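Clonar
Navigation and mapping software for mobile robots
by Lukance

Overview | Modules | Requirements | Release notes | Contact

Clonar lets a wheeled robot find its way through a place it has never been in, using one forward camera and wheel odometry. You give it a goal, it builds a map as it drives, and it plans over that map while the map is still full of holes. We've been working on it for a long time and we still get a kick out of watching it take a corner it has never seen before!

The new release is out in April, and it's the one we've been wanting to ship.

What's new

Place recognition has been rewritten from the ground up. The old version matched whole views against each other, which went fine in offices and badly anywhere with a repeating wall pattern (brick, tile, racking, you name it). The new matcher, which we call Karine, gives more weight to features that show up rarely on the map and less to the ones that show up everywhere. A poster, a sign or a door handle now counts for a lot. A brick counts for very little.

Pascal Ackermann wrote most of Karine, and he tests it in the meanest mazes he can generate. The current test set holds 453 of them, with the same brick texture on every wall and pictures hung here and there. The set ships with the software, so you can run your own planner against it and tell us where it beats ours. Please do!

Modules

Mapper. Builds a topological map with metric patches at junctions. Corridors are stored as edges with a length and a confidence value. Maps save to one file and can be merged.

Karine. Loop closure and relocalization. Can be run alone if you already have a mapper you like.

Planner. Picks the next goal by expected new floor area, weighed against travel distance. Replans at every junction, or on a timer if you'd like that better.

Oh. The viewer. Joaquín Bustos named it after the sound he made the first time he saw his map and the camera view side by side. Scrub through a run, click any node, and see what the robot saw there along with the matches that were accepted or thrown out. It's the part of Clonar people write to us about most, and we use it all day.

Simulator

The bundled simulator is small and plain on purpose. Rendering is low resolution by default, edges come out jagged, and a laptop can run it with plenty left over for the planner. Wall textures, picture placement and light direction are all set in a text file. Motion blur can be switched on per run.

Requirements

Linux, 64-bit
Python or C++ interface
2 GB of free disk space for the software and test set
Graphics card optional

Known limits

Glass walls still confuse the mapper. Maps with more than 200 junctions load slowly in Oh, and a fix is in progress. Elevators and ramps aren't supported in this release.

Support

Every license includes email support from the people who write the code. Send the run log and the map file with your question and we can usually replay it here.
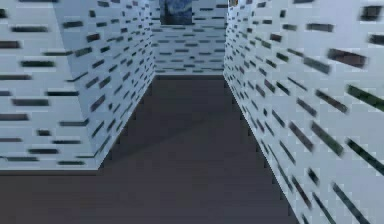

Simulator camera view at a junction, with part of a blue painting high on the far wall.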